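Bandby Two-Arm Bench Cell - Setup and Care

Product group: bench cells
Supplied by: Trerero
Page last revised: July 28, 2018

The Bandby cell is a two-arm workstation for handling small electrical parts on a tabletop. It is delivered with both arms mounted, both grippers fitted and the control cabinet wired. The customer provides a level floor, a grounded outlet and a table that does not rock.

Installation

Place the cell so that the operator can reach the stop button without leaning over the work surface. Allow 600 mm of clear floor behind the arm column for the cabinet door. Cables to the cabinet should run in the channel supplied and must not cross the path of either arm.

The table must be covered before the arms are taught. Trerero supplies a felt cover cut to size. Smooth it from the center outward and clamp it at the back edge only. A cover that has been moved or replaced changes the working height slightly, and the height check in the Badawi control software must then be repeated for both arms.

Grippers

Each gripper is held by a flange with four screws. Check them after the first 16 hours of operation and every 14 days from then on. Finger joints are to be wiped with a dry, lint-free cloth. Do not oil them - oil collects dust and is carried onto the parts.

If a finger closes late or stops short, switch the cell off at the cabinet and move the finger by hand through its full travel. Stiffness at one joint usually means a screw has been overtightened. Finger sets are replaced as pairs and are listed in the Kaltement spare parts catalog.

Trays

Work is presented in two trays, one for each arm.

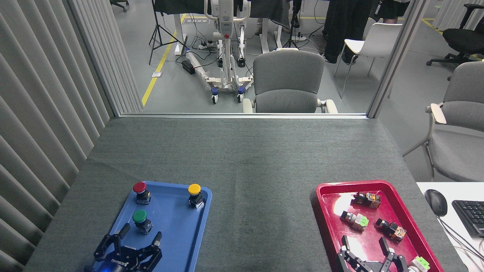 Tray positions are stored separately for the left and right arms, and either one may be taught again without disturbing the other. Trays of different colors are recommended where whole push buttons and loose switch blocks are handled on the same table. Glossy trays may throw reflections toward the head camera; in that case, turn the tray slightly or lower the room lighting before changing any camera setting.

Service

Arm gearboxes are sealed and are not to be opened by the customer. A service visit includes inspection of the arm brakes, a gripper force test and a backup of all taught positions. Units delivered before June require version 2 of the cabinet fan filter, available on request from Trerero.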